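I started Jenanbridge with 19 pieces of pretend fruit and a very patient sister, and I still can't walk past a toy market stall without squeezing the pears. We make and sort play food for nursery schools, and we rent it out by the box, so a classroom can have a greengrocer's shop this month and a soup kitchen in August!

Everything gets laid out on plain white tables before it's packed. White is dull, I know, but colors look right on it, and a yellow that's gone a bit green shows up straight away.
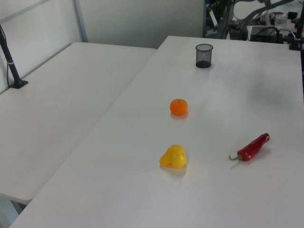

*Mandarin, pear and chili pepper, with the pen cup at the back.*

The catalog runs to 298 pieces now (I keep the list myself, in pencil, and yes, it's a mess). Shapes come first for me. A pear needs a proper neck so small hands can grab it, and a chili should have a stem that curls, or the kids call it a carrot. Our bell peppers took three tries. The Moura box is mostly fruit, the Tinico box is for soups and stews, and you can mix the two if you ask nicely.
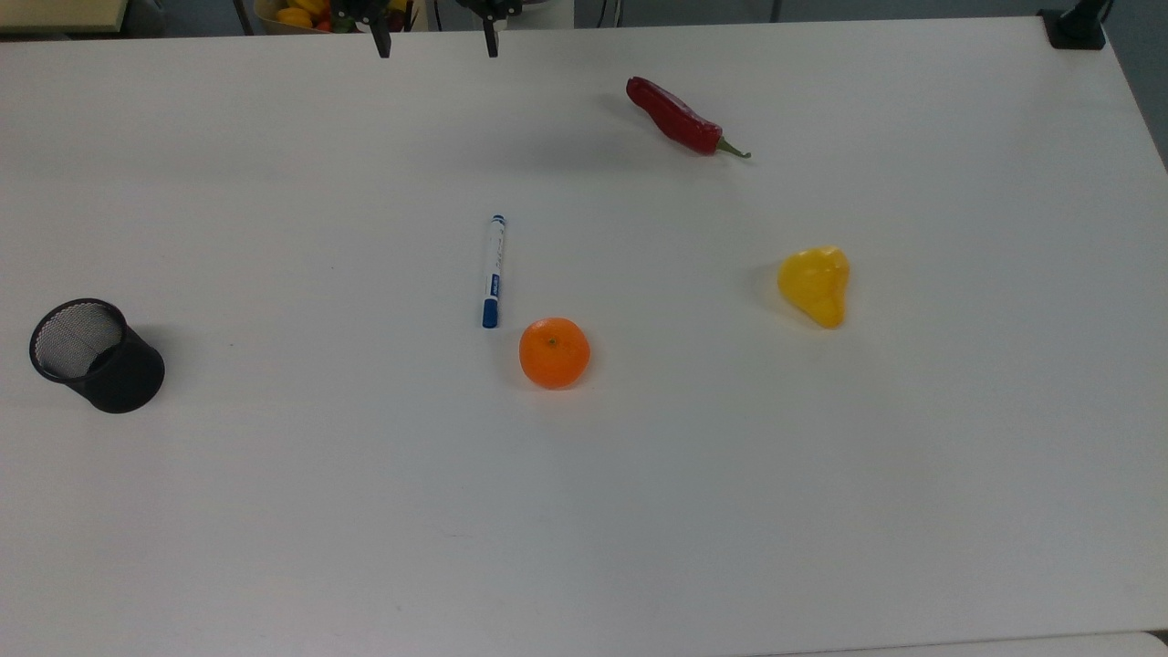
Yutong Dai wrote to us that the chili peppers were the first things to vanish from the play kitchen every morning, and could the next Tinico box please have more of them? It could, and it does. Send me your requests too, I read all of them, usually over lunch.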